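New preprint up on resetting scenes in simulation. Short thread on what we did and what came out of it.

The question: if a policy fails halfway through a long kitchen task, do you learn more by restarting from scratch or by restarting from the failed state? Most benchmarks only do the first.

We took 18 tasks from the Stinden kitchen set and saved the full simulator state at every failure. Then we fine-tuned from those saved states — 500 per task, no new human demos.

The hot dog task is the one we looked at most. Sausages, buns, a pan and two plates on one counter, so there are plenty of half-finished states to recover from.

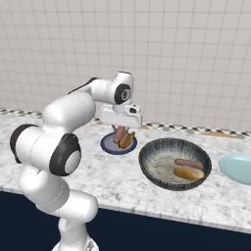 Nokano asked whether saved states just teach the policy to fix its own old mistakes, and whether any of it carries over to a policy that fails in other ways.

Fair point. We tested that by swapping in failures from a different base policy. The gain shrinks but doesn't go away. It's in the appendix, with all 3 seeds.

What didn't work: mixing in states where an item had fallen off the counter. The arm can't reach the floor, so those episodes only add noise. We filter them out now.

Evaluation was 2,000 rollouts per method, all in sim. No real-robot numbers yet — that's next.

Code and saved states go up in September, once the license check is done.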